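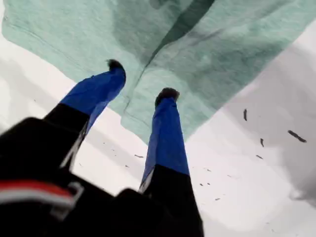
Mint green cloths shedding on white benchtop??

roxana_o
Got a pack of the mint green cleaning cloths from Keltstead in April, washed them once, and now every time I wipe the white bench I get little dark specks left behind. Cloth is green so where is the dark stuff coming from. Driving me up the wall. Anyone else?
Roxana Oprea, Dunham

benchtop_baz
Washed with what? If there was anything black in that load it's lint from that. Socks usually.

roxana_o
Tea towels and one navy jumper. Ok maybe the jumper

kettle77
Not lint imo. Crumbs off the toaster tray. White bench shows everything, we had a speckled grey one before and I never saw a thing. Same crumbs I reckon, different bench.

benchtop_baz
Toaster crumbs don't come back straight after you wipe

kettle77
They do if you're wiping with a cloth that's full of them. Shake it outside first. Over the rail, not the sink

Mags E
Had the same with the Losus ones, diff colour. Wash at 40, no softener, line dry. Softener clogs them up and they just push the dirt round insted of picking it up. Took 2 washes to come good.

benchtop_baz
Softener's fine, been using it for 7 years on mine. People repeat that one all the time.

Mags E
Then yours are smearing and you've got used to it, sorry

edwards_st
Stick a bit of sticky tape on the specks and look at them in daylight. Fluff = wash problem. Hard gritty bits = crumbs or pepper. Don't scrub if it's gritty, you'll dull the finish

roxana_o
Good idea re tape. Will try tonight when kids are down

roxana_o
Ok did it. Mostly fluff, couple of hard bits so you're both a bit right, annoyingly. Rewashing the lot at 40 without the jumper

kettle77
told you. Clean the toaster tray anyway

benchtop_baz
Mostly fluff she said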